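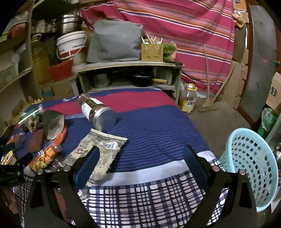

Hand-held gripper over the bed, fingers open, jar and wrapper between them.

Finger pads lifting at the tips on a hand-held gripper

Posted by Mehwish Bajwa, 5/30/22

Our group maintains a pair of hand-held grippers of the Walturetti pattern, each with two black fingers and blue pads on the inner faces. They are used in ordinary homes for sorting tasks: snack packets, jars and paper bags are picked up from a bed and placed in a plastic basket. One unit has now completed 194 sessions on its original pads.

The pads on that unit have begun to lift at the tips. Jars are held well enough, but thin wrappers slide out before they reach the basket. I have cleaned the pads with a damp cloth and tightened the screws near the upper joints of the fingers, with no improvement. The supplier's sheet states that pads should be replaced at 200 sessions and does not mention lifting.

I would be grateful for advice on two points. May a lifted pad be glued down again, or must it be replaced? And should both fingers be done together if only one is affected?

Wekach

Replace both pads. A new pad facing an old one will not close evenly, and soft items will turn in the grip. We do not recommend gluing. The adhesive hardens into a ridge under the pad, and the ridge can be felt on anything as thin as a wrapper.

The procedure we follow is given below.

Remove the old pad by pulling slowly from the tip toward the joint.
Clean the bare finger with alcohol and allow 5 minutes for drying.
Press the new pad on from the joint end, working any air out toward the tip.
Close the fingers on a folded cloth and leave them closed overnight.

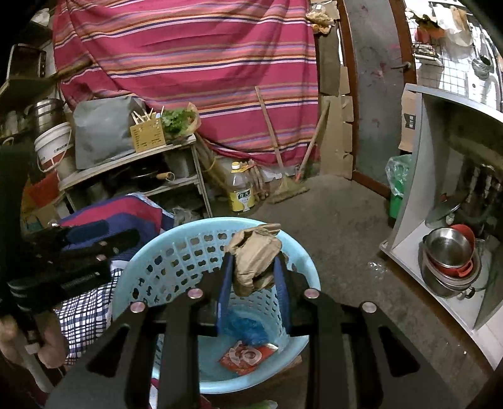 Before the unit is returned to service, a short trial with light items is advisable. A crumpled paper bag is suitable for this purpose. Lift it by one corner, hold it over the basket, then release it. The bag should drop freely and should not cling to either pad. Repeat the trial with an empty snack wrapper. If the wrapper slips, check that the two fingers meet along their full length before blaming the pads.

The screws should be left alone once they are snug. Overtightening makes the fingers slow to open, and the operator's hand tires sooner.

Kakakhel

We glued ours in October and they held for 2 weeks. Same fault afterward. Also check the other gripper of the pair, as it has presumably had the same use.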